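Let the Small Stores Keep Their Odd Hours

The town of Clastau is considering a rule that would require every shop on the main street to stay open until 7 p.m. at least 4 evenings a week. Supporters say visitors arrive after work, find dark windows and drive on to the mall at Cisero. They are right about the dark windows. I think the rule is still a mistake.

Most of these shops have one owner and no staff. Ganberg, the housewares store on the corner, opens at 11 and closes at 4. A longer day there means a hired clerk, and a clerk has to be paid out of sales that may not come. The proposed fine is $200 for a first violation. For some of these businesses that is a good day's profit.

The town's own survey got 413 responses. More than 100 of them asked for later hours, but parking and rent came up more often, and the town controls the parking. It could drop the meters after 5 and see what happens through September before it orders anyone to do anything.

People also forget what the street sells. Bread and aspirin need long hours. A storage basket or a set of bowls can wait until tomorrow, and a shopper who wants one will usually check when the store is open.

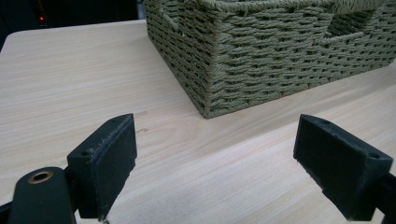

A reader on Catacutan Street wrote to me that she works until 6 and has not been inside a downtown shop on a workday in years. She would settle for one late evening, she said, provided all the stores picked the same one. I could support that if it were voluntary. The draft before the council has no such option, and it should be sent back.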